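The Roston Rules
a short story

1. Clear the Table

The Roston rulebook for gripper work ran to 81 rules, and Shu-fen Kwok had written 70 of them, mostly in anger. Rule 1 took up a whole page. 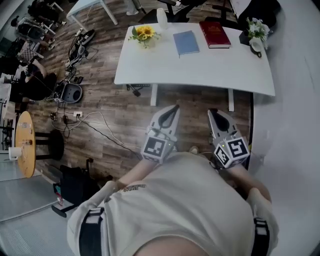 Renato Evangelista had read Rule 1 and considered it a suggestion. "The table is for the task," it said, underlined. He pulled the straps over his shoulders and looked down at the sunflowers, the red book and the cup on its saucer. "Which of these is the task?" he asked.

"See Rule 2," said Shu-fen.

2. Tidy Cables Before Lifting

Rule 2 had been revised in January, after the Prumeo audit. It now said "where practical." Renato found this moving. He read it aloud, twice, in the voice of a judge, and reached for the blue book.

"Stop," said Shu-fen. "You haven't signed for the left hand."

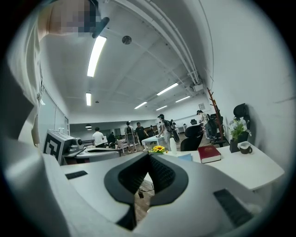

3. Sign for Each Hand Separately

He signed. The form wanted a witness, so she signed too, and then they argued until lunch over who had the pen.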